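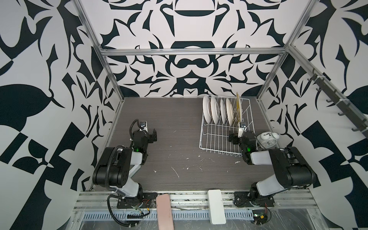
Home | Bags | Orders | Returns | Help Desk | Log In

Ticket: Wheeled backpack, left wheel squeals, handle stuck halfway
Product: Henada rolling backpack, 44 liter, gray
Status: Closed
Print this ticket | E-mail this ticket

Opened by customer, December

I bought the Henada from you for $129 after reading your buying guide, which told me to think about the price and then think about it again. I did. The first month was fine. Now the left wheel squeals on any hard floor, and as of last night the pull handle comes up halfway and stops. It won't go higher and it won't go back down, so at the moment I own a backpack with a small railing on it.

I have tried:
- pressing the button harder
- pressing the button softer
- turning the bag upside down and shaking it, which produced two pens and a museum ticket
- a drop of cooking oil on the wheel, which I now see your help page says never to do

I fly out with this thing in a little over two weeks. Please advise.

Reply from Trinusico Bags support

Thanks for writing in, and for being up front about the cooking oil. You're in good company. Oil collects grit, and the grit is usually worse than the squeal, so let's take that off first.

Wheel:
1. Lay the bag on its front with the wheels toward you.
2. Wipe the wheel and the axle ends with a cloth and a little dish soap. Rinse with a damp cloth, not under the faucet.
3. Spin the wheel and look for hair or thread wound around the axle. Tweezers work. Scissors also work, but please keep them away from the piping on the base.
4. Let it dry overnight and try it on a hard floor with the bag empty, then with some weight in it.

Handle:
1. Open the main compartment and unzip the lining along the back panel. The zipper is hidden under a flap and starts at the top left.
2. You will see two metal tubes. Check whether the lining, a strap or anything else is caught where the thin section slides into the thick one.
3. Hold the button in and move the handle up and down in short strokes. Don't pull on one side only.

Let us know how loud it is afterward and whether both tubes stop at the same height.

Customer

There is a zipper under a flap! I have owned this bag since the fall and had no idea. I found a sock in there that isn't mine, so I'd like to know whether it came with the bag.

Wheel: a surprising amount of carpet was wound around the axle. I cleaned it, dried it, tried it. With the bag empty it is silent. With books in it, it squeals, but at a lower pitch, like it has matured.

Handle: nothing is caught in the tubes. The left tube moves freely for a couple of inches. The right one doesn't move at all. The button goes down and comes back up with no click. I'm fairly sure it used to click.

Reply from Trinusico Bags support

The sock is not an included accessory. If yours is a returned bag that was sold as new, we'd like to know, so please send the number from the white label inside the front pocket.

No click and one frozen tube usually means the release pin on that side has slipped off its rod. The rod runs down inside the tube from the button. You can check without tools:

- Press the button and listen at the top of each tube. You should hear a light tick on the left and nothing on the right.
- Tap the right tube, gently, about a hand's width below the grip, while keeping the button pressed. The handle of a butter knife is fine.
- If the pin drops back into place, the handle will move. If it does, don't celebrate by yanking it. Work it slowly to full height and back three or four times.

As for the wheel, a squeal that only shows up under load points to the bushing. How much are you carrying? The 44 liter is built for 17 kilos on wheels, and less on your shoulders if you like your shoulders.

Customer

Label number sent through the form. The form asked me to rate the form.

Tick on the left, nothing on the right, just as you said. I tapped with a butter knife while my other hand held the button and my knee held the bag. On the sixth or seventh tap something dropped and the handle shot down so fast it took my knuckle with it. It now goes up, down, and stops where it should. There is a faint click. I'm very pleased and slightly injured.

Weight: I put the bag on the bathroom scale and got a number I'd prefer to keep to myself. Let's say it was over your limit. I've taken out the cast iron travel pan, which I was bringing for reasons that made sense at the time. The squeal is still there, though quieter.

Reply from Trinusico Bags support

Glad about the handle, sorry about the knuckle. We have added "keep fingers clear" to the instructions, between the part about the knife and the part about the yanking.

Your label number belongs to a batch from the Jundum warehouse, and that bag had been sent out once before and returned. It should have been sold as open box at a discount. We've put the difference back on your card. Please allow a few working days for it to show up.

We're also sending a pair of replacement wheels with the newer bushing. They're the same ones used on the Geum duffel, and they fit yours without any drilling. You'll need a 4 mm hex key, which is in the packet. Change both wheels even though only one squeals, or the bag will lean.

Customer

Wheels came. The packet had two hex keys in it, neither of them labeled, and the one that looked wrong was right. The left side took five minutes. The right side took almost 70, most of it spent looking for a washer that was stuck to my sleeve.

Test results: kitchen floor, silent. Hallway, silent. Parking garage, a sort of hum, but everything hums in there. I rolled it to the mailbox and back fully packed (no pan) and the dog next door didn't bark, which is a first for this bag.

Refund has shown up. I still have the sock.

Reply from Trinusico Bags support

Please keep the sock. Closing this ticket. If the click goes away again, reply to the same thread and it will reopen, and we'll send a new handle unit instead of more advice about cutlery.

Was this ticket helpful? 
Print this ticket | E-mail this ticket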